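Hovunlow's winter update is out, and yes, the fishing is finally good

If you drifted away from Hovunlow over the summer, now's a great time to wander back. Patch 66 went live this morning (Dec 21, 2021) on PC, and it's the biggest one Gastico has put out since the co-op patch in July. The frozen north coast is open at last, with two new villages, a night market and a fishing system that no longer feels like clicking on a puddle. I lost most of my lunch break to it!

Your old saves carry over, farms and all. Mods are another story, so turn them off before you load in for the first time.
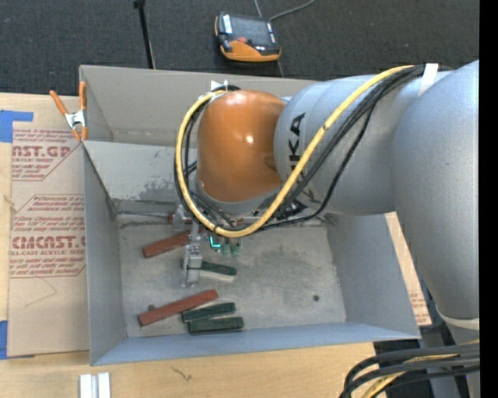

The patch notes list 173 bug fixes, including the one where your goat got stuck on the roof after a storm – mine has been up there for weeks. Lead designer Vendula Danko wrote on the forum that boat speed is getting another look in January, and I'm so glad, as the crossing to Putance still drags. Bring 800 coins for the ferry if you'd like to skip the rowing.

Console players get the same update next month.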